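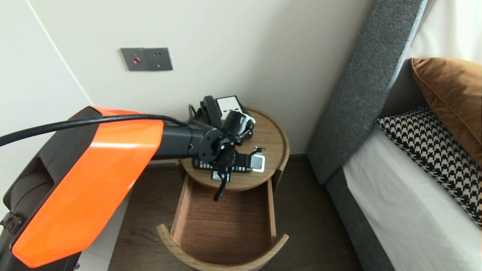 4.2 Late arrivals and the evening meal

I went into this part of the study fairly sure that late guests were a summer problem. Rhodri Jarman, who shared the coding with me, thought the same, and we were both wrong! When I plotted arrival times for all 1025 bookings (Figure 4, back in section 4.1) the latest check-ins bunched up in February, when the guesthouses in Rolstead are half full and the coast road is slow after dark.

What I wanted to know next was what the owners did about supper. Most of the places we visited stop serving early in winter, and I'd expected a lot of shrugging. Instead I got long, happy conversations about soup. One owner near Prothero leaves a covered tray and a note in the hall. Another rings guests from the kitchen at teatime to ask how far they've got, and she told me she has never had one be cross about it.
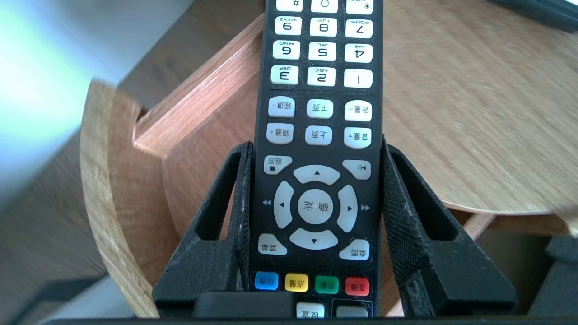

Vol. 6, No. 6

The phone call matters more than I'd have guessed. Of the late parties, 57 had been rung beforehand, and in their comment cards the word "welcome" kept coming up, even where the food itself was only bread and cheese. Guests who hadn't been rung wrote mostly about parking and finding the door (fair enough, I got lost twice myself). I wouldn't push this too far, as the owners who ring are probably the owners who fuss over people anyway, and I can't pull those two things apart with the cards we have.

King-fai Chow suggested I look at the booking channel as well. Guests who came through Kurkier had usually typed an arrival time into a box on the form, 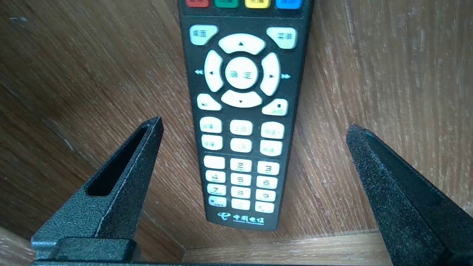
and then turned up about an hour after it, whereas people who booked direct tended to give a vague "evening" and were treated with more patience. Owners clearly read the typed time as a promise. Two of them had stopped looking at it altogether and planned supper by the ferry from Iretov, which I rather liked, and which I come back to in section 4.3 when I get on to staffing.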